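Denden Teleoperation Kit: Set-up and Recording Guide

Section 6. Recording a lid task by remote control

This section covers a task in which the operator guides the gripper to a pot lid by its knob. Finish the arm and camera checks in Section 4 before you start. Lid tasks use two views: the wrist camera and the fixed camera at the side of the table.

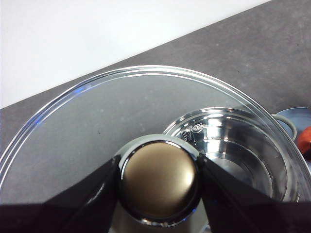
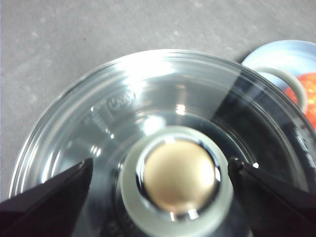
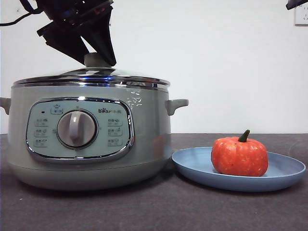
Figure 6-1. Gripper at the lid knob. First and second pictures: wrist camera. Third picture: fixed camera.

6.1 Before you record

1. Unplug the pot if it is electric. It must be empty and at room temperature.

2. Set the pot on the table with its front toward the fixed camera. Leave room for the gripper to open fully on both sides of the knob.

3. Place the other items called for on your task sheet. Do not move them between takes unless the sheet says so.

4. Check that the knob is screwed on tight. A knob that turns under the gripper will spoil the take.

5. Open Demness on the operator station and load the profile "Lid, round knob." The grip force limit in this profile is 700. Do not raise it for glass lids.

CAUTION: Glass lids can chip if they are dropped or pulled against the rim of the pot. Wear eye protection and keep hands out of the work area while the arm is live.

6.2 Recording a take

1. Hold the hand controller in a neutral position and press Engage. Wait for the tone.

2. Bring the gripper above the lid with the fingers open. Use the fixed view for height.

3. Switch to the wrist view. Move sideways until the knob sits between the fingertips.

4. Press Record.

5. Lower the gripper slowly until the fingertips are level with the knob. Stop if a fingertip touches the glass, and back off before you correct.

6. Close the trigger in one smooth pull. Hold for 2 seconds.

7. Lift straight up until the lid clears the pot, then carry it to the spot marked on the task sheet.

8. Lower the lid until it rests on the table. Open the trigger fully before you raise the arm.

9. Press Record again to end the take. Press Keep or Discard.

Note: Glare on the lid can make the rim hard to follow in the wrist view. Steer by the knob and use the fixed view when you need to see where the rim is.

Note: Small hesitations are fine and do not need a new take. Discard the take if the lid slips, if the pot slides, or if you let go of the controller while recording.

6.3 Checking the take

Open the take in the Review tab and play both views together. The fingers should close on the knob at the same moment in each. If one view runs ahead of the other, repeat the clock sync in Section 4.3 and record again.

A take with more than 1,044 steps is marked Long. It can still be kept, but the step count must stay under 1,715 or the export will fail. Slow approaches are the usual cause.

Enter the operator name exactly as it appears in the user list, accents included (for example, Wálter Grajales or Hernán Cuadros). Names typed differently are stored as separate operators.

6.4 If the arm stops during a take

1. Release the trigger only if the lid is resting on the pot or on the table.

2. If the lid is in the air, support it from below with a gloved hand, then have a second person open the gripper from the station.

3. Press Reset and return the arm to its home position.

4. Inspect the lid for chips before using it again.

For two-handed tasks, continue with Section 7.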